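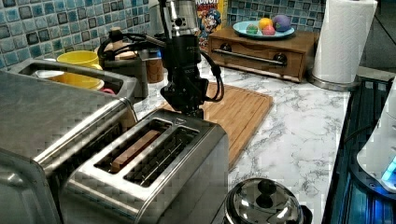
Figure 3. The arm above the two-slot toaster in the breakfast task, with a slice in the left slot and the right slot empty.

4.2 The Breakfast Task

The course at Skellstead runs for one term and ends in a breakfast. Student teams write the control code for a single arm and are graded on whether it can move a slice of bread into a toaster slot and, later, out of one. We chose toast in the belief that it would be easy. The belief lasted until July, when the first team tried it.

Each team received the same starter code, called Partington, and the same bench time. Partington handles the dull parts: joint limits, a stop command, and logging. It does not plan grasps, a fact printed on the first page of the handout and discovered again by every team in turn. Teams were free to use any method for finding the bread. Most began with a color threshold, which does well on bread and also does well on a cutting board. One team's arm spent most of an afternoon trying to toast the corner of ours. The log records this as a series of high-confidence detections.

We left the kitchen cluttered on purpose. In an earlier offering of the course the counter was cleared before each session, and the students produced code that worked very nicely on cleared counters. For the version reported here, the toaster shares its surroundings with a toaster oven, a cereal box, a plate of round toy fruits or balls and other ordinary kitchen things (Figure 3). The shiny surfaces caused the most trouble. A brushed metal toaster beside a larger steel appliance gives a vision system plenty of edges, few of them useful, and the domed pot lid in the foreground offers a small bent copy of everything else. Two teams asked whether the lid could be removed. It stayed.

Insertion was scored separately from removal. A trial counted as an insertion if the slice ended up upright in either slot with no help from a human hand. Leaning on the toaster and sighing was not considered help. Removal required the slice to leave the slot in one piece, a rule we added after a demonstration that met the letter of the old one. The toaster was unplugged for all student trials, so the word "toast" is used in this paper as a courtesy.

Over the term, 5 teams logged 450 trials between them. We had planned for each team to begin with 10 supervised trials and then work alone, but the teams kept asking for supervision, mostly in the form of someone else to blame. The failures fall into a few groups. The most common was a slice lowered onto the wall between the slots, where it balanced long enough for the program to report success. Next came the approach at a slight angle, which wedges one corner and folds the other. Squeezing was rarer than we expected - the students were gentle with the bread, if not with each other's code.

The teams that improved fastest were the ones that stopped looking for the bread and started looking for the toaster. Its slots are long, straight and dark against bright metal, and they stay put during a trial, which is more than can be said for a soft slice held at one end. Once the slot was located, a slow descent with a pause just above the opening did most of the remaining work. A team from the Fallholm section wrote this up as "hover and hope" and we have not found a better name. By the last session 3 teams were using some form of it, including one that had spent its midterm report arguing against it.

Removal remained hard throughout. A slice that sits low in the slot shows only its top edge, and the gripper has little to hold that is not also toaster. We return to this in Section 5, along with the question of whether the course should switch to bagels.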